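2022-08-28

The Brophy distribution centre opens its doors to the public one day a year, and I had been putting it off. The leaflet promised "a day at the heart of your weekly shop", which is the kind of line that makes me want to stay at home. But the coach was free and I have complained about supermarket prices often enough that I felt I ought to look at where the things come from.

We left Plerkow just after breakfast and were handed a goody bag on the way in: a pen, a tea towel, a voucher for money off a shop of 40 pounds or more. I don't spend 40 pounds in one go, so that was that.

The tour proper starts in a meeting room with a slide show. The centre serves 357 shops, we were told, and the new chilled hall cost a great deal of money, though the guide wouldn't say how much. There was a slide about waste with a large green arrow on it pointing downwards. I asked what it was measured against and was told the figures were "year on year". Which year? He said he would find out. I left my email address at the desk and have heard nothing.

After that you get the hi-vis and the walk. I'll admit the main hall is impressive. It goes back further than you can properly see, and it's colder than you would think for the time of year. There are 16 loading bays down one side, and while we were there lorries stood at four of them. The guide said mornings are quiet, although the slides had said the place never stops.

The part I had come for was the mock shop. Brophy lay out a few aisles to try things before they reach the real branches, and the talk there was all about own-label against the big names. Dostora is their cheap range and Keveck the posher one. The claim is that shoppers will happily swap a known brand for Dostora if it sits at the right height. Perhaps they will. I noticed that the known brands still had plenty of room.
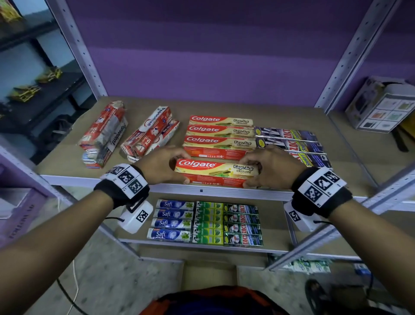

*Colgate "Kayu Sugi" toothpaste at the front of an upper shelf, held at both ends.*

We were then asked to taste two biscuits and say which was Keveck. I got it wrong, as did most of our group, and this was treated as a triumph for Keveck. I thought both were a bit dry. If people can't tell the posh one from the ordinary one, I would like to know what the extra money is for, but the question time had been moved to after lunch and by then half the coach had wandered off to the gift stall.

Lunch was a cheese roll and a cup of tea, paid for with a token. The queue was long and the rolls ran out of pickle early on. A sign by the door said 1,070 people had come through at last year's open day, and I would guess they had the same two urns.

The afternoon talk on local suppliers was the weakest part. There is a map with 694 dots on it, each meant to be a farm or a small maker. Several of the dots near Plerkow seemed to be in the reservoir. When somebody asked how long it takes a small farm to get paid, the answer was a long one about partnership.

Things worth knowing if you go next year:

- Dates go up on the website in June and the coach places fill first.
- Wear a jumper, even in a hot spell.
- The toilets are before the main hall and you can't go back for them.
- Bring your own lunch.

I don't regret the day. The loading bays were interesting and the driver who talked us through the paperwork was the best speaker by a long way, and he had no slides at all. The voucher runs out in a fortnight.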